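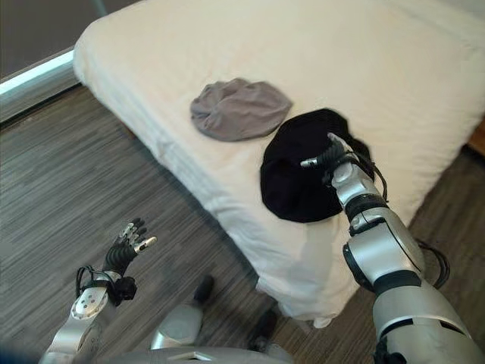 Does anybody on the floor lose hours when the folding and sorting goes over to robots? At Prurbridge the hours stayed the same through March, but what's in them changed a lot.

Hi all,

Quoting Otis because he asked it better than I would have:

> On the second shift we keep hearing "it'll free you up for
> better work." Free us up for what? I've been at the Aoun
> plant 33 months and every time something gets freed up
> I end up walking more.
> Otis Halvorsen

Otis, you're right about the walking! I used to stand at one table all night and go home with a sore neck. Now I go between stations, and it's my knees (new shoes helped, ask Demetrius which ones). The loose clothes are still the hard part, so a good bit of my night is laying pieces out, checking what comes back and redoing the ones I don't like. Sheets I still mostly do myself, out of stubbornness.

What I miss is the talking. Four of us used to share that table and you'd hear everybody's business by break time. Kenji moved over to scheduling and I see him maybe twice a shift. He likes it, for what it's worth, and he got a bump in pay. The rest of us didn't, and I think that's the thing to bring up with Fondard before they sign for the next building. We put through 3201 pieces last week against 2565 before, same people, same rate.

Lyle, do you still have the old job descriptions? Mine says "folder" and I'd like to see what it ought to say now. Send it to me off list if it's long.

Everett Pennington
Prurbridge, nights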